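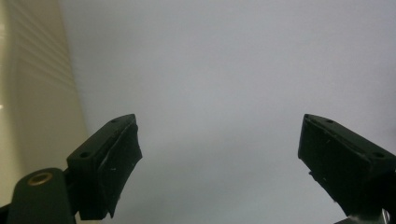 Pale gray surface, ridged cream panel at left.

I've been getting my media news from Prollness for three months now, and I'm a little in love with it. It's a newsletter plus an app, put together by Beat Holzer and a very small staff, and it covers the TV news business: who's moving to which network, which morning show is losing viewers, what got cut from a segment and why. I used to have 37 tabs open for this stuff!

The morning edition takes me 10 minutes to read, coffee included. Holzer writes like a person who watches way too much cable (I mean that as praise) and he names his sources whenever they'll let him. His series on the Zolthorpe layoffs ran all through July and I read every word, even the part about pension rules. When he got an anchor's contract date wrong, the correction went at the top of the next issue, in the same size type as everything else.

The app is good too, though search is slow and it logs me out every week or so. I tried Truvulora before this and gave up, too many pop-ups and hardly any original reporting. Wieser is fine for ratings numbers if that's all you want.

The podcast comes with the paid plan. Roughly 20 minutes an episode, and the one on how booking producers pick their guests is so much fun, start there. The comments section is worth a look as well, especially when former producers show up and start arguing.

Reviewed 7/26/22, paid plan, Android app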